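Visit report: Mowat knitting works, Plestville
Aug 25, 2019

The Mowat works opens its production floor to visitors twice a year, in summer and again in December. The tour covers yarn storage, flat knitting, linking and finishing, and takes 3 hours including the stop at the mill shop. Groups are limited to 8 people. Ear protection is issued at the door and must be worn on the knitting floor.

Yarn storage

Yarn arrives on cones from the Getesen spinning mill and is held in a humidity-controlled room before use. Each lot is tagged at intake and a test swatch is knitted from it. Lots are not mixed within a garment - shade variation between dye batches is visible on plain panels even when the cones look identical side by side.

Knitting floor

The flat machines knit each panel to shape, so there is little cutting waste. Motifs with isolated blocks of color are worked in intarsia, with a separate yarn carrier for each block. Small repeating figures are worked in jacquard, where the unused color is carried at the back. Intarsia gives a lighter fabric but runs slower, and each color change is a possible fault point. The operator stopped one machine during our visit to clear a dropped stitch and restarted it from the same course.

The pattern room keeps 163 motif charts on file. Most are geometric or floral, and several combine the two, with flowers stacked inside a diamond on the chest.
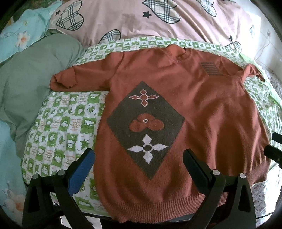

Linking and finishing

Neckbands are joined on circular linkers, loop by loop. It is the slowest station in the building and the one with the longest training period. Assembled garments are then washed, dried flat and steamed. Measurements are taken after steaming and checked against the size sheet.

Practical notes

Parking is on the Mornwood side of the site, 100 yards from the entrance. The stairs to the pattern room are steep and there is no elevator. The mill shop sells seconds and cone ends, cash only. Photography is not allowed on the knitting floor.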